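Matte green on small parts: primer or no primer?

mzamfir
Posts: 545
Spraying small solid blocks in green acrylic. Two coats, 40 minutes apart. Edges stay sharp but the color looks uneven under a side lamp. Is gray primer worth the extra step?

Skakness47
Yes. Green pigments cover poorly. One coat of gray, light sanding, then color.

a_maluleke
Disagree. On a light base, primer only adds thickness and rounds the edges. Thin the paint and do 3 coats.

Skakness47
Thickness from one primer coat is negligible if you sand it.

mzamfir
Sanding six faces per block is what I want to avoid.

vgkikas
Check the lighting before changing the paint. A slightly matte green still goes pale on whichever face catches the light. The front face compared with the top shows it:

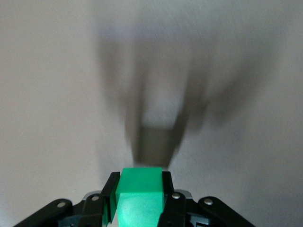

1 min read

Same color, different sheen. Turn the part and look again. If the pale area stays on the same face, it's coverage. If it moves, leave the paint alone.

a_maluleke
Agree on the test. Still no primer.

mzamfir
It moves. Trying a diffused lamp next.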